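The Pencil Case Problem
by Siobhán Ó Dubhghaill

I have spent most of my adult life being bad at explaining things, so it was only fair that I ended up explaining them to a robot. You take hold of the controls, you put a pencil in a pencil case, and the machine keeps a record of what you did. Then you do it again. We call this a demonstration, a grand word for tidying up slowly.

My complaint is with the word "expert." Every paper on the subject speaks of expert demonstrations. I did 49 of them on my first day at Cellham and was an expert in none. I dithered. I came at the zipper from the wrong side. I once parked a gripper in midair while I thought about lunch, and somewhere in the data there is now a lesson on thinking about lunch.

The fashion is to throw such episodes out. Sze-wing Fung, who runs our sessions, used to bin anything that took longer than 70 seconds, and the surviving recordings are lovely to watch. They also teach a robot that pencils never roll and pouches never sag. I would keep the dithering, or at least the part where the ditherer recovers. A child who has only ever seen shoes tied perfectly will be stumped by the first knot.

Sze-wing has agreed to keep five of my worst until July. I am choosing them with care, and I find the competition stiff.

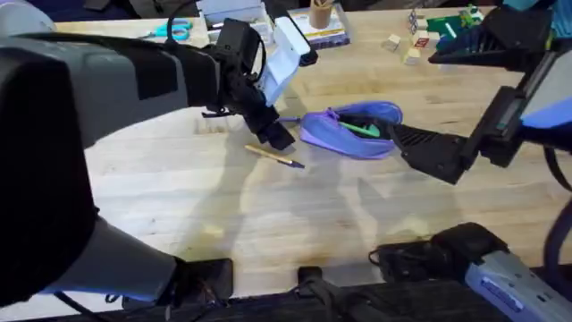

Vol. 7, No. 5

Purple case open, yellow pencil still on the table, both arms in attendance. Replies to this column may be sent to the editor, preferably by someone who can work a zipper.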